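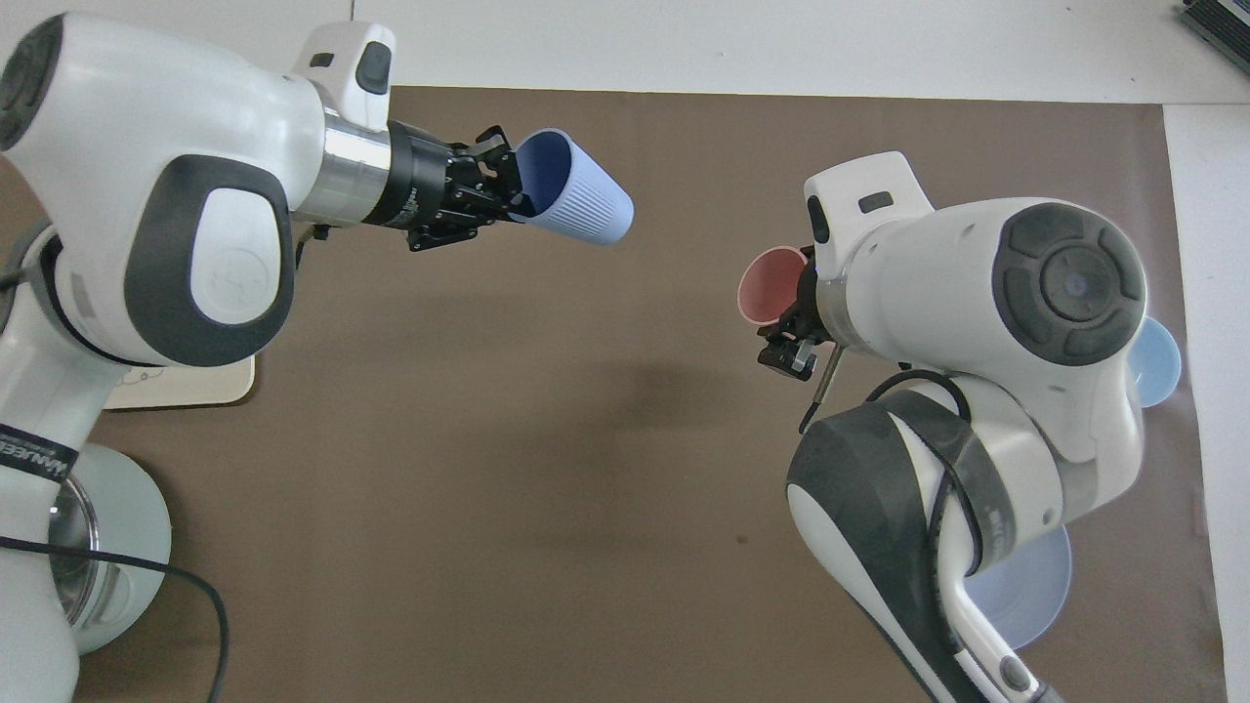
## Did I miss an episode of Drimska, or did they just skip the wedding?

I've been watching *Drimska* with my mother since it began, and last night we both sat through the first ten minutes of the new run convinced the box had recorded the wrong thing. When we left off, the younger Ledesma sister was in the car outside the registry office with her shoes in her lap. Now she's married, living in the flat over the pharmacy, and fighting with her mother-in-law over curtains. Is there a special I don't know about? The guide on my TV goes straight from episode 100 to the new one. I'd like to see the wedding. I put up with a lot of hospital corridor to get to that wedding.

*posted by curtainrail*

---

**neveline_nights**

You didn't miss an episode, you missed a special. It's 20 minutes long and went out in July on the Neveline app only, under "Extras," next to the bloopers and the one where the cast bakes bread badly. It's called "The Ledesma Wedding," so full marks for clarity, but it has no episode number and your recorder wouldn't have picked it up.

To find it:

1. Open the show's page in the app (searching for the title of the special got me a cooking program).
2. Scroll past the episode list to Extras.
3. If Extras is missing, update the app and sign in again. Mine was missing until I did.

On regular TV it's on channel 608 at 11 at night, when they feel like it. I've caught it there once, with the vows interrupted by a mattress ad.

Without spoiling much: the shoes are resolved. The aunt sings. You'll also find out why the mother-in-law is so worked up about those curtains, and she has more of a case than the new episodes let on.

---

**bigdaz**

they did the same with the funeral in the second run. stopped watching after that. my wife still has it on so I know everything that happens anyway

---

**oldcollerell**

The answer above is right about the Extras page, but one thing to add if you watch with subtitles, as I do. The app version of the special has none. The one on 608 does, though they run a line behind, so the groom appears to say "I do" in reply to a question about parking.

Also, watch it before the next episode if you can. There's a conversation in the kitchen at the reception, between the pharmacist and the older sister, that the new run treats as common knowledge. My household spent a whole evening assuming the pharmacist had been recast. He had shaved.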